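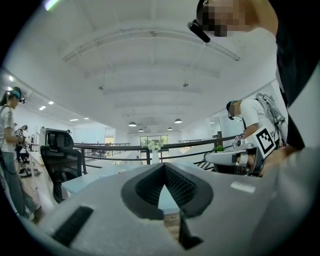

Headsets on and grippers out, up on the mezzanine at Humholm.

So I finally went to one of those robot open days! I've been walking past the Humholm building for ages without a clue what goes on inside, and then a flyer turned up at the bakery saying the public was welcome, free parking, coffee provided. I would have gone for the coffee alone, to be fair.

I was picturing big orange arms behind a fence, welding something. Humholm is a lot more like a regular office. There are desks and mesh chairs and flowers in a vase on the railing, and then you look up and there are people with headsets on, holding these chunky white gripper tools in their hands. One of them had a whole backpack frame strapped on, with cables coming off it, and a black-and-white square marker on the gripper like a giant chunky bar code. I stood there with my coat still on for a good while, just watching.

The idea (as I understood it, and I took notes on the back of my parking slip, so bear with me) is that a person does a job by hand using the same kind of gripper a robot would have. Pick up the cup, put down the cup, fold the towel. All of that gets recorded, and later a robot learns from it. They call the project Trutanetti, which I had to ask them to spell. Twice. I said it sounded like a pasta shape and got a polite smile that told me I was not the first.

There was a screen by the stairs with a running total of the recordings for December, and it said 1,553 when I came in. I thought that sounded like a huge number. The guide said it really isn't, and that a robot can see a towel folded hundreds of times and still get confused by a towel of a different color. I felt a bit better about my own folding after that.

They let visitors have a go in the afternoon, at a table downstairs. I got visitor badge 107, and they were calling people up in order, and when I got my badge they were only on 102, so I had time for a second coffee and a very good ginger cookie. The job was to move wooden blocks from one tray to another with the gripper. You squeeze a trigger and the fingers close, simple as that. Except it isn't simple at all! The tool is heavier than you'd think, and you lose all the feeling in your fingertips – I kept closing on thin air just in front of the block, over and over, with a little kid behind me giving advice. The kid's advice was good, too. Go in slower and tilt your wrist. I got all the blocks across in the end, plus one that went under the table.

The part I liked best was the soft rubber on the grippers. Somebody brought a spare one around for us to handle, black and V-shaped with fine ribs on the inside, a bit like the sole of a good slipper. It bends around whatever you're holding. They used it to pick up a grape and then a paperback and then the grape again, and I clapped, and then noticed I was the only one clapping.

After that there was a short talk from a company called Zisano, who make the parts or possibly the software for the parts. I lost the thread a little. The slides were very small and I was at the back next to the radiator. There was a question from the audience about jobs, and I thought the answer was kind of thin, if I'm being picky. I'd like to have heard more on that and less on torque.

If you want to go, they're planning another one in spring, and there's a sign-up sheet at the front desk. Park on the Chantharasri side, where the noodle place is, and the walk is two minutes. The lot in front was full before I got there. Also, wear layers. It's chilly by the entrance and toasty in the talk room.

I took home a tote bag, a pen and a sticker that is now on my water bottle. My wrist is still sore today, and I've been looking at the laundry basket all morning and thinking about towels.

Posted 12/16/18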